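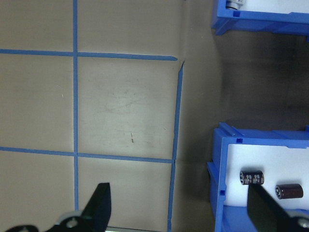 Good morning, and thank you to Sandamali Talukder for the kind invitation to Etholm. My subject today is sorting small parts by hand, and how to prepare a table for it. At our repair bench we began with no marks at all, and parts went everywhere. Now we use blue painter's tape to divide the surface into cells, with the plastic bins kept at the side. Small marks and scuffs on the surface are no problem, if the lines are easy to see. (Pause. Ask who uses tape already.)

Next point: capacitors. We had 159 of them in one mixed bag after the September stock check. The stripe on the sleeve shows the polarity, so please turn the part until you see it before you decide where it goes. Do not trust the size only – two parts of similar size can have very different values. 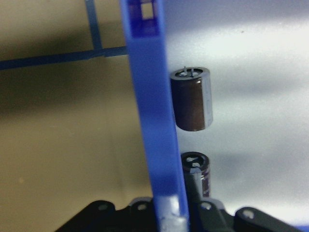

Read the value, say it aloud, then put the part down. My colleague Trygve Kristiansen does this quietly and it also works for him. Old parts with bent leads get their own cell.

Now the layout. Keep the cells close to square and leave one free for the parts you are not sure about.
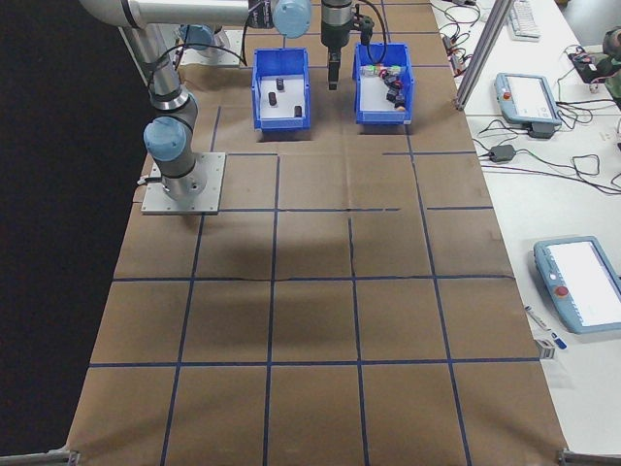

I change the tape when the ends lift – for me this is every 11 days. Paper is cheap to replace too. Then questions, 13 minutes if the coffee is not yet ready.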